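Heltau Tabletop Arm Kit, reviewed by Gemma Pagano
Posted 28th September

I bought the Heltau kit in April to sort returns at our small drinks warehouse, and it has been on the bench most working days. It cost 3000 dollars for the arm, the gripper, the controller and a box of cables. Shipping was another 230.

Setup took me one long afternoon. The base plate bolts down with four screws and the holes lined up. The manual skips the part where you set the gripper limits, so I had to write to support. Deepika Palaniappan answered the next morning with a clear set of steps, and I was running by lunch.

The gripper is the best part of the kit. The fingers close evenly and you can set the force in 20 steps. For empty aluminum cans I use step 4, and for full ones I go up to 7. Any higher and it will dent an empty.
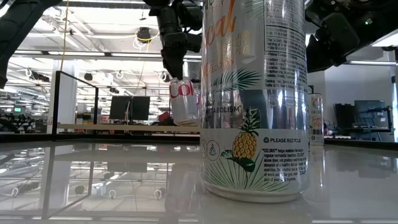
Gripper holding a silver can near the top, with a tall Celsius can in the foreground.

Slim cans need their own profile. If you save only one, the arm either squeezes the wide ones or drops the slim ones. Switching profiles is two clicks in the software, but it forgets the last one used when you power off. I keep a sticky note on the monitor.

Speed is fair. Mine does a pick and place in 13 seconds at the default setting. The Ondus arm we had before was faster but shook at the end of each move, and I was always picking up what it knocked over.

Things I don't like: the power cord is too short, the fan is loud, and spare finger pads are sold only in full sets. The pads wear at the tips first. I replaced mine after around five months.

I would buy it again for light items on a flat surface. For glass bottles or anything heavy, look at a bigger arm.

Four stars out of five. One off for the manual and the cord.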